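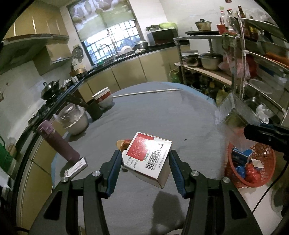

Home News Housing Repairs Events Contact

Clearing the Kitchen Table: Guidance for Residents

3 min read

The Floltton Residents' Association has completed its July review of household storage in the Brumby and Bedoya buildings. A total of 206 households returned the questionnaire. The item most often named as a problem was the kitchen table. In many apartments it serves as the place where groceries are unpacked, where small boxes are opened, and where bowls wait to be put away, and by the end of the week little room is left for a meal.

The Association offers the following guidance for the coming season. It applies to all apartments with a combined kitchen and dining area.

Packaging. Small cardboard boxes should be opened over a bin or a tray, and torn wrapping should be discarded at once. Before a box is thrown out, residents are asked to read the printed panel. A date on a package may be a date of manufacture or a date of expiration, and the two are easily confused when the label is in a language the household does not read well. Where there is doubt, keep the box with its contents. Flattened cardboard goes in the paper bins on the ground floor of each building.

Bags. Plastic bags should be kept together in one basket. An open mesh basket is suitable, provided that it is emptied regularly and that receipts and paper scraps are not left at the bottom. The Brumby building collects clean bags at the side entrance.

Bowls and containers. Bowls in daily use may remain stacked on the table, but the stack should stand toward the middle and well away from the edge. Clear storage boxes are recommended for dry goods. Thermos bottles should be stored upright in a cabinet or on a shelf. A bottle left lying on a round table will roll, and several residents reported breakage from this cause.

Counters. Produce placed on top of the microwave must not cover the vents. Please consult the manual for your model and move basins and greens to the sink side before the oven is used. The area next to a gas stove is to be kept free of paper, cloth, and plastic at all times. This is a condition of the lease and will be checked at the annual inspection.

Tablecloths. Cloths should be taken off and shaken outdoors. Shaking them from windows or balconies is not permitted under the house rules.

Households that need additional storage may apply to the Pulum shelving program. The program has 61 units left for this year, each consisting of a two-shelf rack that fits below standard wall cabinets. Applications are accepted at the Association office and are handled in the order received. One unit is allowed per apartment. Tenants who received a rack last year are not eligible.

A printed copy of this guidance is available on request.

News Previous item Next item Back to top

Comments (3)

Bedoya 4th floor
Does the Pulum rack need to be drilled into the wall? Our last one did and we lost part of the deposit.

Tenant since 2011
The paper bins in Brumby are full by noon most days. Please add a second one before asking us to bring down more cardboard.

greenkitchen
I put a tray on the table for mail and boxes and it has helped a lot. Where do the clean bags go if you live in Bedoya?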